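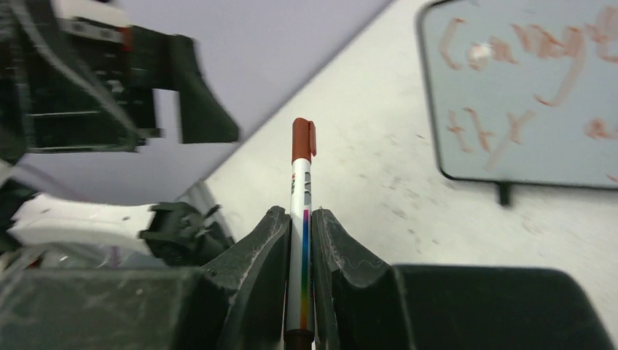
The hot water heating loop in my house loses pressure whenever the fill valve is shut, and I want to find out where the pressure goes before the heating season starts. With the system cold and the feed isolated, the gauge drops 2 psi in a week. To keep track of it I mark the needle position on the gauge glass with a felt-tip marker, the white one with the reddish-brown cap and the rainbow stripe down the barrel, and I write the date next to each mark on a strip of tape stuck to the pipe. The marks move steadily downward. There is no single day when it falls off.

The system: Pravlow gas boiler, cast iron sections, original to the house as far as I can tell. Copper main with baseboard on both floors. A later addition has 467 square feet of radiant slab on its own zone through a mixing valve. The expansion tank is a Hidadik diaphragm type, hung from the bottom of the air separator. The pressure reducing valve feeds into the same tee as the tank. There is a ball valve upstream of the reducing valve, and that is the one I have been closing.

What I have checked so far:

All baseboard covers off, every soldered joint wiped with a dry paper towel. No moisture.

Relief valve discharge pipe has a plastic bag taped over the end. Bag is dry after a week.

Automatic air vents, one on the separator and one at the top of the second floor riser. Both dry on the outside. Some green crust around the cap of the upper one, but it may have been there for years.

Circulator flanges. One has rust streaks below it. I wiped them off and they have not come back.

Tank tapped with a knuckle. Sounds hollow at the bottom and dull at the top, which I understand is normal.

The slab is the part that worries me. If the tubing under the concrete is leaking I would not see anything, and I would rather know that now than in January. The previous owner left a hand sketch of the tubing layout, but it shows only the manifold and an outline of the room. There is nothing on it about loop lengths or whether there are any splices.

Can I separate a slab leak from the rest of the system without paying for a thermal camera visit? And is a drop this slow worth chasing at all, or should I open the feed valve again and forget about it?

Asked by coldreturn

3 answers - sorted by votes

slopeandpitch

Chase it. A slow loss with the feed open means a slow supply of fresh water, and fresh water carries dissolved oxygen. The oxygen goes into rust on the cast iron and the steel parts. A closed system that stays closed will use up its oxygen and then stay fairly stable for decades. One that gets topped up every day does not. The boiler sections are the most expensive thing down there, so that is where the damage ends up costing you.

Before you look for a leak, rule out the measurement. Cold system pressure changes with water temperature, and a basement in September can drift quite a bit between night and afternoon. Read the gauge at the same time of day, early morning is best, with the boiler off overnight and the circulators off. Write down the pipe temperature too if you have a strap-on thermometer. A drop from cooling alone will reverse when things warm up again. Steady one-way movement over several weeks will not.

Marks on the glass are fine for spotting a trend, but keep your eye level with the needle each time. There is a gap between the glass and the dial, and looking down at it from standing height will shift the reading by more than the daily change you are trying to see. The combination gauge on a boiler of that age is not much of an instrument anyway. Buy a plain liquid-filled pressure gauge with a garden hose thread and screw it onto the boiler drain. Open the drain with the gauge on it and leave it open. You want a low range, 0 to 30 psi. The 0 to 200 gauges sold for testing house water pressure are useless for this.

Now isolate. The order I would use:

Close the feed and let the whole system sit cold for a week. Record start and end. You have done this, but do it again with the better gauge.

Close both the supply and return valves to the slab manifold. They need to be real shutoffs. Flow check valves and zone valves do not count, they only hold in one direction or at low differential, and a mixing valve does not isolate anything. If the addition was piped properly there will be ball valves on both sides of the manifold.

Sit another week with the slab isolated. If the main gauge holds, the loss is on the slab side or in whatever is between those valves and the slab. If it keeps dropping at the same rate, open the slab valves again and start on the baseboard zones one at a time.

Put a second gauge on the slab manifold if it has a purge port. Then you get both halves in a single week, and each acts as a check on the other. When you trap a section with no expansion tank on it, remember that it is very stiff. A small temperature change will move the pressure a lot, in both directions. Make sure the boiler cannot fire into a section that is valved off from the tank and the relief valve. Kill the power at the switch and tape it down.

If the slab does turn out to be losing, you can drain that zone and do an air test on each loop separately at the manifold. Each loop gets capped at one end and pressurized at the other. Air leaks out through a pinhole much faster than water does, so you will have an answer in hours. Soap the manifold fittings first. Nearly all of the slab leaks I have been called out to were compression fittings at the manifold that had loosened with heat cycling. They weep only when cold, the water evaporates on the next call for heat, and the only sign is a white ring on the nut. Tubing under concrete with nothing drilled through it seldom fails.

On the vents: that green crust is worth another look. An automatic vent with dirt on the seat will pass a trace of water as vapor when the system is hot and leave minerals behind. Screw the little cap down tight on both vents for the test. If the loss stops, replace the vents. They are cheap and they screw in.

handyenough

just open the valve, mine has done this for years and its fine. Every old boiler loses a little. You will spend more on gauges than the water costs. If you're really bothered put a can of the stop leak stuff in. It's a system with what, a few gallons in it? My brother in law's place in Erngate has one older than yours and he never looks at it except to bleed the upstairs in the fall.

Comment from slopeandpitch: Please don't put sealer in a system with an unidentified leak, a mixing valve and a slab manifold. It collects at small openings, and the mixing valve and the flow meters on the manifold are small openings. The amount of water lost was never the concern either. The oxygen in it is.

Comment from handyenough: worked for me

deadmen_and_diaphragms

The first answer covers leaks. I want to add the expansion tank, since I don't think it has been checked, and a knuckle test won't tell you what you need.

A diaphragm tank can lose air in two ways. The air can go out through the Schrader valve at the bottom, or it can diffuse slowly through the rubber into the water and leave through the vents. In both cases the air volume gets smaller, water moves into the tank to replace it, and the system pressure falls with no water leaving the piping at all. On the gauge it looks exactly like a slow leak. The paper towels stay dry and the bag on the relief pipe stays dry, as yours have.

To check it you have to bring the water side to zero. Reading the air side while the system is under pressure only tells you the system pressure. Turn the boiler off and let it cool. Close the feed. If there is an isolation valve between the separator and the tank, close that and let the water out of the tank through its drain. If there is no isolation valve, which is common on tanks hung straight off the separator, drain the boiler until the gauge reads zero and no water comes out of the drain under pressure. Then put a tire gauge on the Schrader valve. For a house with two floors the air charge should be 12 psi, or whatever your cold fill pressure is set to. Match the two.

If it reads low and only air comes out, pump it up with a bicycle pump, put a drop of soapy water on the valve stem, and put the cap back on with a seal in it. A leaking valve core is replaced the same way as one on a car tire. If any water comes out of the Schrader valve the diaphragm has failed and the tank is scrap.

When I replaced mine I bought the tank from Navarrete, along with an isolation valve with a built-in drain. I would fit one of those even if the tank turns out to be good. It makes this a ten minute check that you can do every year instead of an afternoon of refilling and bleeding.

One point about order. Do the tank first and then the isolation tests, or you will be comparing weeks with different air charges and the numbers will not mean much. After any draining you will also have new air in the system. It will work its way out through the vents over the first few days of running, and the pressure will drop while that happens. Run the circulators hot for 2 days, bleed, top up to your fill pressure, close the feed, let it cool completely, and take your starting reading then.

Comment from coldreturn: Did the tank. No isolation valve, so I drained down to zero. Air side read 7 psi. Only air came out of the stem, but soapy water on the valve core made a small bubble that grew slowly. I have changed the core, pumped it up to 12 and refilled. Upper air vent is capped. Slab has ball valves on both sides of the manifold, handles hidden behind the insulation. I have ordered the low range gauge and will run the full cold week when it gets here, then the slab if it still drops.

Comment from deadmen_and_diaphragms: That core could be the whole loss. Recheck it with soap after a heating cycle. Put the vent cap back to one turn open before winter if you keep that vent.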